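Why Do Metals Rust (And Why Do Some Not)?

Kids' Corner — Science Questions

Leave a bike out in the rain all fall and you know what happens. Orange spots on the chain. Orange flakes on the bolts. Squeaky everything.

So what is that orange stuff?

It's rust. And rust is made when iron, water and oxygen get together. Oxygen is in the air all around you. Water is in rain, fog, puddles, even the steam from your shower. Iron is in more things than you'd think — nails, bridges, frying pans, the inside of your school walls probably.

Take away the water and iron rusts very, very slowly. Take away the oxygen, same thing. You need both.

What's going on in there?

Everything is made of tiny bits called atoms. Way too small to see. Iron atoms on the outside of a nail meet oxygen and water, and they join up and make something new. A whole new material! It isn't shiny and it isn't strong. It takes up more room than the iron did, so it puffs up and cracks and falls off in flakes.

And then there's fresh iron underneath. So it starts all over again. That's why a rusty nail keeps on rusting till there's hardly any nail left.

Scientists call this kind of change a chemical reaction. Baking a cake is one too. You can't un-bake a cake, and you can't just wipe rust back into iron.

Salt makes it worse

The old footbridge at Bollport is right by the ocean. It is 87 years old and has 719 steel bolts in it, and every June they get checked. The ones on the ocean side go rusty first. Salty water helps the reaction move along faster. Cars in snowy towns have the same trouble, from the salt that gets put on the roads.

Up in Clikcombe, where it's dry and there's no salt, a gate made of the same steel can look fine for years and years.
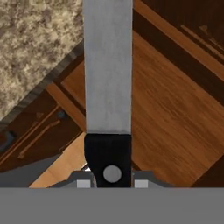
Do other metals rust? Nope. Only iron, and metals with iron in them, like steel. But other metals do change. The word for that is corrosion (say it: kuh-ROH-zhun). Rust is one kind of corrosion.

Copper goes brown, then sometimes green. The Statue of Liberty is covered in copper and used to be brown like a penny. The green layer is thin and it helps protect the copper under it.

Silver goes dark. That's called tarnish. Grandparents with fancy spoons know alot about this one.

Aluminum is sneaky. It joins with oxygen almost right away, but the new layer is super thin and hard and clear, and it sticks on tight. Oxygen can't get past it very well. So the soda can stays nice.

Gold pretty much just sits there. It hardly reacts with anything, so very old gold coins can still come up shiny.

What about stainless steel? It has iron in it, so it should rust, right? But it has another metal mixed in, called chromium. Chromium makes a thin invisible layer kind of like aluminum does. Scratch it and the layer grows back by itself. Cool, huh. It can still rust if things get bad enough, like sitting in salt water for a long time.

How do people stop rust?

Paint. Keeps the water and air off. Works until it chips.

Oil. Same idea. This is why you oil a bike chain.

Zinc. Steel buckets and fence posts often get a coat of zinc, and the zinc gets eaten up first so the steel doesn't. The ferry docks at Koppel have big lumps of zinc bolted on under the water, and when they wear away somebody puts on new ones.

Try it!

You need 3 plain iron nails (not the shiny coated kind, ask at the hardware store), 3 jars, water, salt, cooking oil. And a grown-up for the pointy bits.

Jar one — nail, plain water to half way up the nail.
Jar two — nail, water to the same place, a big spoon of salt stirred in.
Jar three — rub the nail all over with oil, then put it in an dry jar.

Leave them for 9 days. Look every day after breakfast and draw what you see. Which one went orange first? Where on the nail did it start?

Don't touch the rusty ends, and wash your hands when your done.

Words to know

Atom — a tiny bit of stuff
Corrosion — when a metal gets eaten away or changed by what's around it
Oxygen — a gas in the air, you breathe it
Tarnish — the dark layer on silver

Next time: why does the Zoltport lighthouse have a foghorn? All about sound.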